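Workshop Tips: What I Learned About Bins, Shelves and Labels From a Robot Study

My bench has been a mess since I started fixing lamps for half the street, so when Eleri Yorath passed me the write-up from her robot picking project I read it at the kitchen table with a pencil. I wanted ideas for my own shelves and I got a whole page of them. Some are below, along with the bits of the research I think I understood.

The method first, in my words. They had a robot with a jointed hand (they call it Tino) take parts out of storage bins and put them in a tray. One set of runs used bins filled any old how. The other used bins the team had sorted first. Then they added a third set, where the bins were sorted but somebody had moved the bins to new spots on the shelf without telling the software. They did around 3,000 picks in all, spread over July, and they wrote down every miss and what kind of miss it was. That last part is the bit I love! They didn't stop at "it dropped it." A miss could be wrong bin, wrong part, a slip on the way out or a bump against the bin wall.

Most of the misses were bumps. I would have bet on slips. The fingers went in fine and caught the front lip coming back out, mostly with the deep bins on the upper shelves. I do exactly the same with my knuckles, and I have the scabs to prove it.

So, tips.

Tip: put your deep bins low. If you have to reach over a lip and then down, you want to be looking into the bin from above. My deep ones now sit at hip height and the shallow trays went up. It took me an evening, including the time I spent reading the backs of old seed packets I found behind the paint.

Tip: leave a hand's width above each bin. Eleri's group tried a few gaps and the tight ones were bad for everybody, robot and people alike. I had my shelves crammed so close that I was pulling the whole bin out every time I wanted one washer. I took out a shelf. Yes, I lost a shelf. I don't miss it.

Tip: don't fill past two thirds. In the trials the full bins were worse than the half-empty ones, which surprised me until I tried to get a single wing nut off the top of a heap and sent 10 of them under the freezer.

Tip: one kind of thing per bin, even if the bin looks silly with five screws in it. The mixed bins gave the wrong-part misses, no surprise there. If you can't spare the bins, cut up a cereal box for dividers. Cut them a touch too wide so they wedge in, and skip the tape, it lets go in the cold.

Tip: once a bin has a spot, leave it there. The third set of runs had the wrong-bin misses you'd expect, and the software took a good while to sort itself out. My husband is just the same — I moved the picture hooks and he bought new ones twice. If you really must move something, leave a note in the old spot for a couple of weeks saying where it went.

Tip: dull beats shiny. Glossy bins threw the lights back and the camera had trouble finding the edges. My eyes aren't a camera, but under my bench light I couldn't see a thing in the clear tubs either. A sheet of plain brown paper in the bottom fixed it. Small silver bits show up beautifully on it.

Tip: keep a miss list. Pin a card by the bench, and when you can't find something, or you drop it, or you grab the wrong size, make a mark and write one word. After two weeks read it. Mine said "drill bits" over and over, so they got the best spot, right by my right hand, and the glue gun got demoted.

A few warnings about the study, because Eleri would want me to pass them on. They only used 4 kinds of part and they were all hard things. Nothing floppy, no string, no rags. She doesn't know if the numbers would look the same with soft stuff. The bins were all one make too, Cindard, and the front lip on those is on the tall side. If yours have a cutaway front you may never bump anything.

They're planning another round with cloth and cable, which I'm very keen to read, as my extension cords are a disgrace. I've been looping each one and dropping it in its own paper bag with the length on the outside.
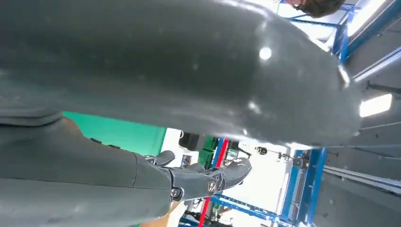
I write the length in thick marker near the top of the bag, so I can still read it with the bag folded over. The short cords go in the front of the box, the long outdoor one hangs on its own hook by the door.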